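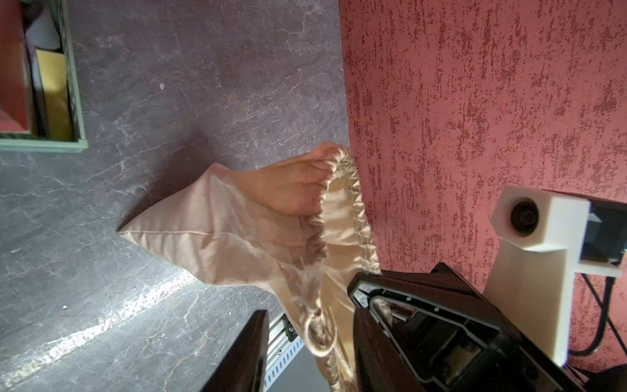 Beige satin drawstring bag on the dark counter, red wall behind

Gladys Lema's drawstring bags, and how they ended up in every drawer I own
Posted 1/7/25

Hi again! A bunch of you asked about the little satin bags after the November post, so they get a page of their own. I've only put up the one picture for now, with more notes than it strictly needs, but you know how I get about fabric.

I bought my first bag from Gladys Lema at the Naltcombe craft market. She had a folding table by the door and a basket of bags in maybe every shade of tan you can think of, plus one green one that I still regret leaving behind. I went in for a jar of honey and came home with 7 bags and no honey. Since then I've gone back twice (okay, three times) and the total stands at 13, which my sister thinks is a lot. She has two of them now, so she can hush.

The color
Peachy tan, I'd call it, and it picks up a lot of shine along the creases. Against the dark gray with those pale veins it looks almost gold to me. Gladys calls this one Hattar, after the town where her grandmother sewed, and there's a paler one called Treseo that's closer to cream. I like Hattar better. My bathroom is all white and the cream just disappears in there.

The ruffle
My favorite part! The drawstring channel sits a little way down from the edge, so when you pull the cord the top bunches up into a tight frilly rim. The cord is beige too, and you can spot a loop of it hanging down near the bottom. I've had gift bags where the cord was bright white and it always bugged me.

The wrinkles
Yes, it wrinkles. Satin does. I used to iron mine on low with a dish towel over the top, and then I quit bothering - the folds catch the light and I've decided I like them. If you're giving one as a present, hang it in the bathroom while you shower and most of the creases drop out.

What goes in them
One has my travel jewelry, one has phone chargers, and one has the good tea lights. The biggest is full of spare buttons from the Pundar tin (the tin itself finally rusted through, may it rest). My niece keeps 64 marbles in hers and carries it absolutely everywhere, and the seams are holding up fine.

Washing
Cold water in the sink with a drop of shampoo, then flat on a towel. Don't wring it. I put one through the machine with a pair of jeans and it came out with a snag the length of my thumb, so that's the button bag now.

Gladys will be back at Naltcombe in the spring, table 59, same hall as before. If the green one is still in the basket, please leave it for me!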